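Empty bottles and a fern tablecloth: a talk with Demyd Palamarchuk
11/9/18

Demyd Palamarchuk writes the household pages of the Skernden newsletter. We spoke with him on the subject he likes most, the empty drink bottle.

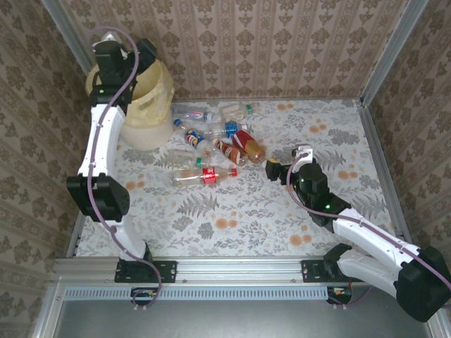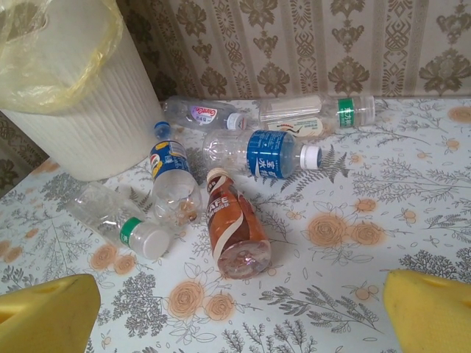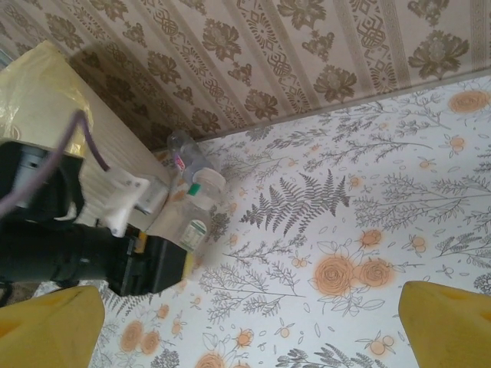 Fern fronds and orange flowers, with beige damask paper at the back.

"I keep the caps on," he says. "In my first flat in Delberg I took them off, and I was finding caps under the stove for 18 months."

He prefers a bin with a wide mouth, lined with a thin bag that folds well over the rim. A narrow bin, he says, makes people lazy, and then the bottles stay lying on the table.

And the flowers? "My mother had such a cloth, with ferns. She said a table must look nice also when there is only garbage on it." He laughs. "The wallpaper together with the cloth is maybe too much — but I like too much."

Does he crush the bottles? "Only the big ones. It is noisy and my neighbor works at night."

His next column will be on glass jars. He has 17 of them waiting on the balcony.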